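Notes on the water hammer in my building, for anyone with the same problem. Long thread, mostly plumbing.

The symptom: one hard bang in the kitchen wall when the washing machine valve shuts, then two or three weaker ones. The same thing happens at the dishwasher, but softer. Hand faucets make no noise unless you slam them.

The cause is ordinary. A solenoid valve closes in a fraction of a second. The water behind it is moving and has to stop. The momentum turns into a pressure spike that travels back up the pipe, reflects, and returns.
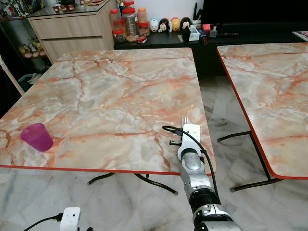 Size of the spike depends on flow velocity and closing time. Static pressure matters less than people think, but high static pressure usually means high velocity, so you check it first.

I put a gauge with a lazy hand on the laundry tap and left it overnight. Static reading was 69 psi. The lazy hand had gone to 200. That is a large spike for a half-inch copper branch.

69 is inside what the plumbing code allows here (80 is the limit before you need a regulator), so the landlord's first answer was that nothing was wrong. The needle at 200 changed the conversation.

Next step was the pipe run. The branch goes up from the basement, turns twice behind the kitchen, and drops to the machine. Two of the straps on the vertical section had let go. A loose pipe doesn't make the spike any bigger. It does let you hear it.

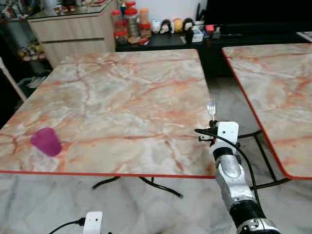
Kisdale, Friday, December 20, 2024

Straps replaced this morning. Cushioned clamps, one every four feet on the vertical. The bang is now a thud. Lazy hand still goes to 200, as expected.

Old buildings often have air chambers: a capped stub of pipe above each fixture, meant to hold a cushion of air. Mine has them. They fill with water over the years as the air dissolves, and then they do nothing.

You can recharge them. Shut the main, open the highest and lowest taps, let the whole thing drain, close the taps, turn the main back on slowly. I did this. Spike dropped to 140 for nine days and then climbed again.

A mechanical arrester has a piston or a bellows between the water and the air charge, so the air stays put. It goes as close to the fast valve as you can get it. Six feet of pipe between the two is already too much in my view.

There are two brands at the supply house, Tivport and Velex. Same size, same thread. The Tivport is a piston with two O-rings. The Velex is a bellows and costs more. I bought the Tivport. Screw-on type, goes between the stop valve and the hose. No soldering.
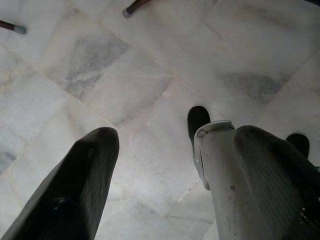

Samira Hamdan: You want one on the hot side too. I only did the cold and it kept knocking on the warm cycle for a month before I worked out why.

Correct, and I should have said so. One per line. Each solenoid is its own source. I have the second one on the shelf and will fit it on the weekend.

Reading with the cold arrester in place, cold fill only: lazy hand stops at 92. Tested with five fills. No sound in the wall that I can pick up from the kitchen.

Arresters are rated for a maximum spike as well as a working pressure. Mine says 400 psi on the box. If your gauge is getting near the rating, look upstream for a failed regulator before you buy parts.
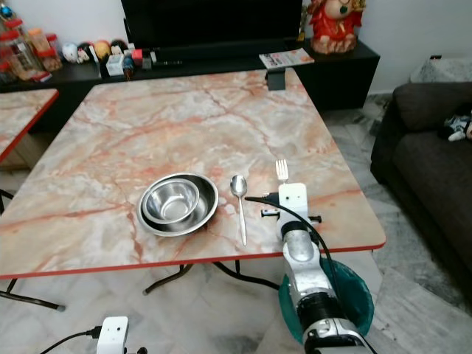 Manikandan Warrier asks whether a regulator set to 50 would have fixed it alone. Partly. Lower pressure gives lower velocity and a smaller spike, but the valve still closes just as fast. On my branch I would guess 150 or so, which is still a bang.

A regulator also makes the house a closed system if it has a built-in check valve. Then you need an expansion tank at the water heater. Rivas, the plumber who did our basement, quoted for both, and I'm waiting on the landlord.

Hot side numbers when I have them.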